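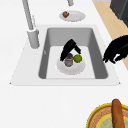
My first attempt at teaching a robot to clear a sink lasted 17 minutes and ended with me apologizing to a lime.

I'd come to Skirnovance, a small outfit on the second floor of an old mill in Stodcombe, to learn how you show a machine a chore. I had pictured code on a big screen. Instead, Reinaldo Magalhães handed me a headset and two controllers and told me to go do the dishes.

The kitchen is simulated, so nothing can break. You get a white counter, a sink with a dish in it, and a pair of black hands that go where yours go. My job was to pick up the little dark-topped container sitting in the dish right beside the lime. Easy, right? They're practically touching! I'd slide one finger down past the container, feel terribly pleased with myself, then close the grip and send the fruit rolling. (You can't feel anything, by the way. You only have your eyes, and mine kept drifting over to the sausage.)

"Slow down before you get there," Reinaldo kept saying. "It copies your panic too."

He means that. Every run I finished was saved, wobbles and all, and the good ones go into the pile the robot learns from. The team calls this pile Tundale, after somebody's old street, and when I visited in November it held 1799 runs of sink work alone. I added 5. Reinaldo threw out 2 of mine while I was still taking off the headset.

What surprised me was how bossy I got about my own hands. At home I grab a cup without a thought. In the headset I had to decide where my wrist should be, which side to come in from, and what on earth to do with my other hand – mine mostly hung over the edge of the sink like a bored teenager.

By late afternoon I could lift the container and leave the lime alone, most of the time. Reinaldo asked if I wanted to try a drawer next. I asked if there was coffee.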